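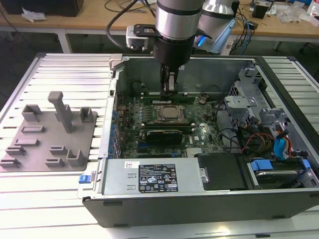 How many demonstrations does it take before the arm can seat a memory module without one of us holding the controls? More than we have so far, and the current guess is 100 good ones, where "good" means the person driving did not stop halfway to think.

Filed under: Bench Notes / Teleop / January

Saturday, started 9:30. Quiet building, which is the only reason I agreed to Saturday.

Task for the day is memory insertion on the open Dell, driven by remote control, gripper starting above the board and the module going into the slot above the processor. Cestel (our recorder, for whoever inherits this notebook) saves joint positions, gripper opening, the wrist stream and the fixed view. It also saves every second in which the operator sits there breathing, and I have complained about that before. See the December pages, most of them.

Settings carried over from last time, except where noted:
- hand-to-arm scaling at 4 to 1, so four centimeters of hand makes one of gripper
- grip force at the low preset
- wrist rotation locked for the last part of the descent (new)
- Ovlow running the smoothing filter, medium

The rotation lock was Loan Cù's idea and I argued against it for a week. My position was that a demonstration should contain everything the person does, including the small wrist corrections, or the policy learns a task no human performed. Her position was that my small wrist corrections are a tremor. We recorded a few of each and laid the curves over one another, and I am now using the rotation lock.

Morning block. First eight attempts, in order, with no editing for dignity:

1. Good approach, came down on the wrong side of the key notch. Backed out.
2. Same thing. Turned the module around. Should have looked at it first, like I tell the students to.
3. In. One end clicked, the other didn't. Pressed again with closed fingers and it went. Kept.
4. In, both ends. Kept. Very pleased with myself.
5. Overconfident. Caught a latch on the way down.
6. Abandoned, phone.
7. In, slow. Kept with a note.
8. In. Kept.

So four kept out of 8, and number 7 is arguable. Loan says a slow demonstration is still a demonstration. I say the policy will copy the hesitation faithfully and we'll have built a machine that stands over a slot wondering about its life choices. We trimmed the pause and kept the rest.

The press is the real trouble. Driving by remote I get no force in my hand at all, only a number on the screen, and the number updates late enough that I've already decided. What I do in practice is listen for the click. The recorder has no microphone. That means the one signal I use to know the job is finished is the one we don't give the learner, and I'd like it written down that I noticed this after two months. Loan has a contact mic in a drawer somewhere. To be found.

Tried hand-guiding after lunch as a comparison, meaning the arm in free-drive and me pushing it about by the wrist. Much better feel. I could tell when the module met the slot and lean on it properly. Two problems with it. My hand gets between the fixed camera and the work for the important part, so the recording is mostly of my knuckles. And I have to walk the wrist cable round with me, and on the second try I put my elbow into the drive cage. No damage to the computer. Elbow is fine.

A thought from this, not tested: guide by hand once to get the path and the forces, replay it with me out of the way, record the cameras during the replay. We'd be filming the arm copying me, then teaching it from the film. Dương did it that way with the cable plugs and says it holds up as long as the part hasn't moved between passes. Ours will have moved. The chassis slides on the table if you press hard enough and I've been shoving it back by eye. Needs stops on the front side. Cutting those Monday if the saw is free.

Afternoon block, remote again, with the press split off as its own segment: place, open, lift a little, close, press one end, press the other. Uglier than one smooth motion, and much more repeatable. I'd been proud of the smooth motion. Success went up enough that I stopped swearing, according to the only witness.

Peak press reading on the good ones sat around 600 on the raw scale. I haven't converted it, so don't quote it to anyone at Plistuvero until I have, they'll put it on a slide.

Things for next session
- stops for the chassis
- contact mic, check drawers
- recorder should start on first motion and not on the button
- mark the key notch side on the loose modules with a paint pen
- second operator, so the data isn't all my habits. Loan has volunteered and is already unbearable about it
- try smoothing on low. On medium I think it's eating the little wiggle that gets the module past the latch, and the wiggle is half the skill

3:40, stopped. My hand was cramping and the last two were sloppy. Deleted both before I could grow attached. Backed up to the Plistuvero share, folder name has today's initials and the word "press" in it. Arm parked, controller on charge.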